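Tue 26 March

Sorted the leads at the Rillstead desk before tea. Modem and lamp go on the switched outlets, printer stays off until needed. Laid the new power board on the bench to plan the order – three outlets, a switch beside each, and a master button at the end with the power symbol on it. Lead to the wall measures 145 cm, desk to socket 157, so the desk has to shift. Labels tomorrow.

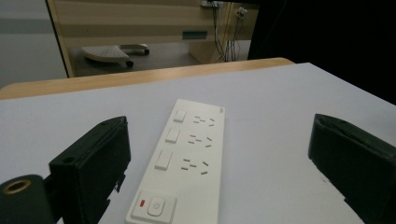 Custódio Prata reckons the heater should never go through a board at all, wall socket only. Fair enough. Heater moved to the hall side, list amended.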